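Chores, One at a Time: Where Machines Stand With Housework and Shop Work

A gallery from the Trondthorpe bench notes

The question we get most is whether a machine can do the chores yet. The short reply is that it depends which chore, and on what you count as done. A dishwasher has been doing a chore for decades. Nothing on the market will empty it into your particular cupboards without a lot of help.

Trondthorpe is a small bench project. We pick ordinary jobs from homes and shop floors, try them with grippers held in a person's hand, and then look at what it would take for an arm to do the same thing alone. Holding the gripper by hand is a useful halfway point. The person supplies the eyes and the judgment, and the gripper supplies all the clumsiness of two stiff fingers. If a person can't manage a job that way, an arm with the same fingers is not going to.

This page has the picture first with its short caption, then the notes that go with the gallery, job by job. The notes are longer than captions ought to be, but people kept asking for them.

Zipper on white textured cloth

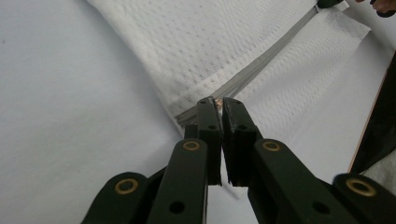 Two dark green fingers closed on the slider of a gray zipper. The metal of the slider is just a thin glint between the tips.

Notes on zippers

A zipper is a good test because almost everyone over the age of five can work one without thinking. Take away the skin and the other fingers and it becomes a real job. The slider is small. It has to be gripped hard enough not to slip and pulled along the line of the teeth, and if the pull drifts to one side the slider jams.

The cloth is the other half of the problem. When you pull a slider, the whole garment wants to come with it. People solve this by pinning the fabric with the other hand, usually near the end of the zipper, and keeping a little tension on it. A machine needs the same thing, so a zipper is a two-handed job even though only one hand seems to be doing anything.

Thick cloth with a pattern of small dents is harder than a flat cotton. It bunches, and the raised edge beside the teeth can get in the way of the fingertips. It also gives a camera plenty of texture to look at, which helps in finding the edge of the cloth and does very little to help in finding the slider.

Our view on zippers: partly there. Pulling a slider that is already gripped, on cloth that is already held, is within reach. Finding the slider on a jacket dropped on a chair is much harder. Starting a separating zipper, where the pin has to go into the box at the bottom, is the part we would bet against for now.

Notes on fingertips

Most of what we have learned is about the last half inch of the finger. The joints and links matter less than we expected. If the tips meet squarely, small parts stay put. If one tip is chipped or worn, the object rolls toward the damaged side and then it is on the floor.

Printed plastic fingers are cheap and they wear. We treat them like pencil leads. Broltov, the shop that prints ours, sends them in bags of 24, and we throw out the bad ones when they start dropping things. There is an argument for metal fingers with rubber pads, and we have had that argument more than once. Metal lasts, but it also marks tabletops and scratches painted parts, and the pads come unglued.

Soft tips are better for cloth and worse for small hardware. A soft tip spreads around a zipper slider and hides it. A hard tip holds the slider well but can slide off a flat piece of fabric without picking up anything. People have both in one finger, with a nail on one side and a pad on the other. We don't have a good copy of that.

Notes on folding

Folding is the chore that gets shown off the most. A towel on a clear table, laid out flat, can be folded by a machine, and the result looks fine. It is slow. The fold itself takes little time compared with finding two corners.

The pile is where it falls apart. A basket of clean laundry has shirts inside out, socks inside sleeves and a fitted sheet wrapped around everything. Pulling one item free without dragging three more along is a job in itself, and then someone has to decide what the item is and which way is up.

Our view: towels and washcloths, yes, if you are patient. T-shirts, sometimes. Fitted sheets, no. Most of us on the project can't fold one either.

Notes on dishes

Dishes are friendlier than cloth because they hold their shape. A plate is the same plate each time you look at it. The trouble comes from water, shine and weight. A wet glass is hard for a camera to see and hard for a plastic finger to hold. A heavy pan twists in the grip unless it is held close to its balance point, and the handle is usually not close to it.

Loading is harder than unloading. To load well you have to plan around what has already gone in, and every household has its own rules on this. Skirum, the test kitchen we share space with, keeps a rack with the same plates in the same slots so that we can try one change at a time. It is a long way from a family sink on a Thursday night, and we try to remember that when something works there.

Our view: unloading a known rack into a known shelf is close. Loading a mixed sink is not. Scrubbing baked-on food is further off than either, since the machine has to press hard, check, and press again.

Notes on shop-floor work

Shops are an easier place for machines than homes. The light stays the same, the parts come in bins, and the bench can be bolted down. If a job is giving trouble, you can often change the job. A fixture that holds the part at one angle may do more good than a smarter arm.

We spent part of last June at Fashola, a small sewing and repair shop that puts zippers and snaps into covers and bags. The biggest order on their board was 800 covers, all one size, all with the same zipper. That kind of run is where a machine starts to make sense. The setup takes a long time and gets paid back over the run.

The rest of their work is different. A customer brings in one tent with one bad zipper. The cloth is old, the thread is a color they no longer stock, and half the work is deciding whether to repair it at all. There is no run to pay back the setup. A person with a seam ripper will be done before the machine has been told what a tent is.

Our view: repeated steps on matching parts, yes, and plenty of shops do this now. One-off repair, no.

Notes on picking up the room

Tidying sounds like the simplest chore on the list. Each pickup is easy enough. The hard part is knowing where things go, and homes are full of exceptions. The book on the couch is being read. The cup on the stairs is waiting to go up. A machine that puts everything away will have people looking for their keys all evening.

Floors are a different story and have been for years. A flat disk that pushes around and picks up dust does one thing, does it while you are out, and mostly gets stuck in places you can learn to block. We think the lesson there is plain: the successful home machines so far have taken one narrow job and put up with doing it in an odd way.

How we keep score

We ask 3 things of every job. Did it finish? Did a person have to step in? Would you be willing to leave the room? Plenty of jobs pass the first. Fewer pass the second. The third is the one that matters to anyone thinking of buying something, and in a home very little gets past it apart from the machines people already own.

We also write down every try, good or bad. The zipper log stands at 384 tries across jackets, pouches and plain test pieces. The failures fall into a few familiar groups – slider lost, cloth dragged, teeth jammed, wrong end held. Jams are the worst of these because a machine that keeps pulling on a jam can tear the tape off the garment. A person feels the jam in the fingers and backs off. Getting a gripper to back off at the right moment is what we are working on at the bench now.

On speed

Videos of machines doing chores are often sped up, and it is worth looking for the small note in the corner that says so. We don't think speed is the main thing in a home. If the towels take up to an hour and you are asleep, an hour is fine. In a shop it is a different matter, because the person at the next bench is being paid by the hour and can see the clock.

Noise is the related point that gets less attention. A slow machine that whines for an hour at night is not going to be left running.

What we plan to try next

Snaps and buttons, using the same bench and the same fingers. Buttons need a push and a twist together, and the cloth has to give way at the right time. After that, drawstrings, and then the box end of a separating zipper if the new tips hold up. We will add pictures to the gallery as each job gets its turn.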